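The bed comes first

Romana Zeman had warned me on the telephone that she talked better with her hands full, so when I turned up at her guest house in Cevstead at ten in the morning she sent me straight upstairs, past a very old radiator and a shelf of jigsaws, and put a pile of pillowcases in my arms before I had got my notebook out. I held them for most of the next hour, and I can report that they smelled of outdoors and that I was quite sorry to give them back.

She has been letting rooms on Balogh Street for long enough to have opinions about everything in them. She likes a heavy curtain. She dislikes a bedside rug ("you step on it in the dark and off you go, like a tea tray"). But what she really wanted to talk about, and what half the town had told me to ask her about, was beds, and in particular the making and unmaking of them, which she teaches on Saturday mornings to anyone who cares to come.

"It started with my nephew's girlfriend," she said, tugging a mattress protector over a corner with a noise like a sail. "Emília. Emília Malý, lovely girl, clever as anything, she was going off to share a flat and she told me she'd never once changed a double duvet on her own. She'd sleep under the bare duvet for a week sooner than fight with it! And I thought, well, that's a shame, it's only cloth. So I had her over, and she brought a friend, and the friend brought her mother, and there we were."

The mother, as it happens, was Alžběta Mikuš, who still comes and who joined us halfway through the morning with a bag of plum buns. She told me she had made beds all her life and had gone along that first time fully intending to be bored.

"I was cross for ten minutes," she said. "Romana strips everything off first, you see, right back to the bottom sheet, and I never did that. I would pull things straight from the top and call it done. And then I went home and did it her way and slept beautifully, which made me crosser."

I asked Romana what she looks for when she walks into a room that wants doing, and she put down the corner she was holding and gave the question some thought. She said she looks at the bottom sheet, always, and never mind what is heaped on top of it. A plain sheet in a pale colour is her favourite, something in the beige and oatmeal family, as every crease and crumb shows up on it and there is no pattern to hide behind. White she finds a bit cold, and a bit like hospital. The cover that goes over it can be as dark as you please.

"I'm very fond of navy," she said. "Navy forgives you. You can have a navy cover in a great heap at the head of the bed and it still looks as if somebody meant it. But you have to get hold of it properly. People pat at it. They sort of stroke it and hope! What you want is a good thick pinch, a real bunch of it, and then you pull, and the rest has to come along behind."

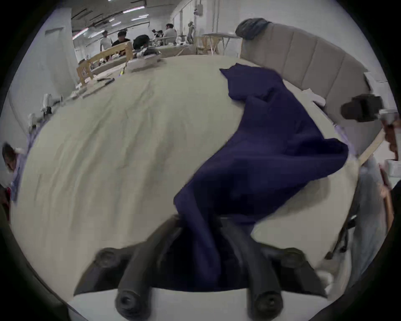

What she tells the Saturday people

There is an order to it, which Romana recites rather as other people recite a bus timetable. Clear the bed of anything that isn't bedding: papers, socks, the book you fell asleep on. Cushions off. Covers off, all the way, and over a chair. Then you stand at the foot and look at the sheet, and you smooth it from the middle outwards with the flat of your forearm. She is firm about the forearm. Hands, she says, only move a wrinkle from one place to another.

"And a padded headboard wants its cushions taken off and put back, every time," she added. "They creep over the top. You lean back with a cup of tea in the evening, up goes the cushion, and by morning it's hanging there like washing."

Vlastimil Jurčo, who upholstered several of the headboards in the house and lives two doors down, was fetched in at this point to give his view, although I had not asked for one. He prefers padding divided into panels, he said, the upright sort with narrow seams between, and he would like people to run the soft brush of the vacuum cleaner down those seams once in a while. "Dust goes there to retire," he told me, and then he ate two of the plum buns and went home.

I wondered whether it was easier with two people, and here Romana and Alžběta disagreed so cheerfully and for so long that I gave up writing it all down. Alžběta holds that a big bed needs someone on either side and that it is pleasanter besides — you get your gossip done. Romana says two people always pull at different moments. She does allow a helper for the last stage, when the cover goes back on and somebody has to stand at the far side and say whether it is hanging level.

"My mother did it all alone, in a house full of us," she said. "She would throw the sheet up and it would come down flat. I've been trying to get one to land like that since I was a girl, and I think I have managed it a handful of times, and there was never anyone in the room to see it."

She charges nothing for the mornings, though there is a jar on the landing, and last July it had 271 pounds in it when she emptied it. The money went on new pillows. She showed me one, and then made me compare it with an old one, and then with a third that she keeps for guests who like it flat. I am afraid I could not tell the second from the third, and I could see I had gone down in her estimation.

Emília still comes back now and then, Romana told me on the way downstairs, and can change a double duvet in the time it takes the kettle to boil. She does it inside out, with her arms up to the shoulder in the cover, a method Romana does not teach and does not entirely approve of.

"But it works for her," she said, taking the pillowcases from me at last and counting them back on to the shelf. "Did you want a bun for the train?"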